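From: Lleucu Sayce
To: village-hall-list
Date: Tuesday, January 16, 2018
Subject: Re: Rorov and the hall bookings

Rhodri Ruddock wrote:

> I've had another look at the Rorov booking system and I really
> think we should go for it. It would cost us 28 pounds a month,
> people could book and pay from their phones, and the chap I spoke
> to reckons halls like ours fill a lot more hours once it's in.
> Could we agree this by the end of the week? The offer runs out.

Rhodri,

Thanks for doing the legwork, but I'm not persuaded. Offers that run out on Friday have a habit of coming back on Monday.

Which halls fill more hours, and how many more? I asked the same thing in July when it was Tesirar and we were sent a brochure. If he can give us the name of one hall of our size that has had this for a full year, I'll ring them myself.

On the money, 28 pounds a month is 336 a year before they take their cut of each payment, and I couldn't find that cut anywhere on their site. We took 538 pounds in casual hire last year. The regular groups pay by standing order and won't be going near a phone to do it. So we'd be handing over well more than half the casual income in the hope of getting more of it.

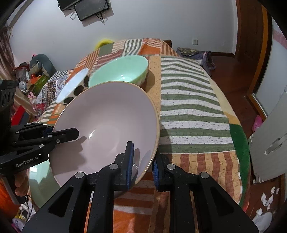

I also don't believe the paper diary is what puts people off. Stasia's yoga class left over the heating. The two parties we lost in the summer went to the school because it has parking. A booking page doesn't fix either of those.

What I would support is putting the diary on the website as a plain calendar, so people can see which evenings are free before they phone. Mrs Benítez's son set one up for the bowls club and it cost them nothing. Try that for 3 months and see if the phone rings more.

If the rest of you still want Rorov after that, fine, but please can we see the contract first. The one on their site has 8 pages of terms and the notice period is on the last of them.

Lleucu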